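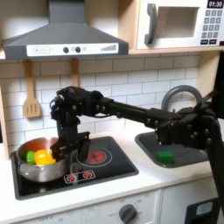
The arm over the stovetop, with the gripper down in the pot and the two peppers inside.

Kitchen Arm Build – Gallery

The arm has been going together in the shared workshop at Utero since September. It is a home-scale build, put together at the bench by the laser cutter and then moved over to a toy play kitchen for practice. The kitchen is a good size for it. Everything it needs to reach is close together, and the toy food is light enough that a weak grip still counts for something.

There is only one picture up so far. The notes go with it, in the order people at the open evening asked about them.

The gripper
Two fingers, hung from a compact wrist and pointed down. The first pair of fingers was too wide to fit between a pepper and the wall of a pot, so they were recut 20 mm narrower. The small bolts at the wrist take a small driver. Keep one within reach, they work themselves out.

The long link
The straight section behind the wrist is the third version. Version one flexed, version two was stiff but too heavy for the shoulder servo. This one is 22 percent lighter than version two and has held its shape through nearly 1,000 moves.

Cables
A few thin ones still run outside at the wrist. Routing them through the link is on the list – it means taking the whole wrist apart, so it will wait until something else breaks.

The pot
Steel outside, copper-toned inside. The shiny inside gives the depth sensor trouble under the ceiling lights, and a matte pot is much easier. We kept this one on the stove for the harder runs.

The peppers
One green, one yellow. Both are glossy and lumpy, and the fingers slide off if they close too high. Closing lower down works better. A set of trials is 20 picks, with the peppers put back by hand between them.

The sink
Next station along from the stovetop. The green block in the basin is for the sink task, where the arm has to clear the edge of the basin and stay out of the way of the faucet. The faucet arch is the part it hits most.

Software
Motion planning runs on Tutance, on an old desktop under the bench. Varkov handles the servo side. The two did not agree on joint order for the first month – check yours before you power up.

Next to be added: the wrist with its cover off, and the new base plate.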